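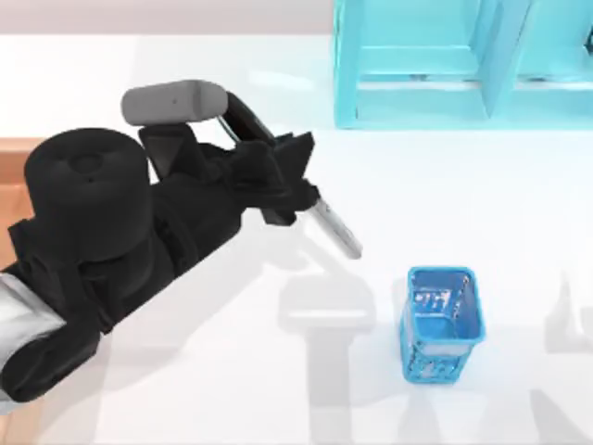

Wednesday, started a bit after 9

Back on the sim today, comparing the two gripper models before we commit to one for the basket-to-shelf task. Rarkard config first, then Flonar, same arm and same start pose for both. I meant to do this in April and then the controller rewrite ate the whole month, so here we are!

Spent way too long on the start pose. I want the finger to come in on the diagonal, high and to the left of the blue basket, with a decent gap before the rim so the controller has room to settle. First try I had the tool frame flipped and the arm folded up on itself like a lawn chair. Fixed that, re-exported, and then found out I'd been loading the old file the whole time (it's in the Arnaud folder, please somebody delete it or I will).

Rarkard notes. 46 runs with the basket empty, goal is hook the rim and lift. Approach is really smooth, I like it a lot. Contact is another story. The collision mesh on the basket is the fancy one with all the lattice openings, and every so often the fingertip goes into one of the holes in the wall and just stays there, and then the solver freaks out and the basket goes flying. Kind of fun to watch the first time. Swapped in a plain box hull for the outside walls and the flying stopped, but now the tip can't use the holes at all, which is cheating a little if we ever want to grab by the side. Leaving it on the hull for now.

Flonar notes. Only got 2 batches in before lunch. It's stiffer at the wrist and it overshoots when I run it with the Rarkard gains, so that isn't a fair fight yet. Dropped the damping change I was trying last week and went back to defaults, and that got rid of most of the wobble. Still don't love how it closes. There's a little hitch right before contact that I'm pretty sure is the Climard controller switching modes and nothing to do with the gripper. Need to log the mode flag next time, I keep saying that.

Camera: left it where it was. The shelf being see-through is going to be trouble for depth later on, I bet, so I'd like to try an opaque material on the panels and see if the detector cares. Also the arm's shadow lands right between the finger and the basket from this light position. Want to move the light and rerun the detector on the same poses, separate test, don't mix it in with the gripper stuff.

To do:
retune gains for Flonar, then rerun everything
log mode flag!!
opaque shelf version
put something in the basket, anything with some weight to it
ask whether the real finger tip is as round as the model

Leaning Rarkard, but ask me again after the retune. Runs are saved under gripper_compare, the ones ending in b are the box hull.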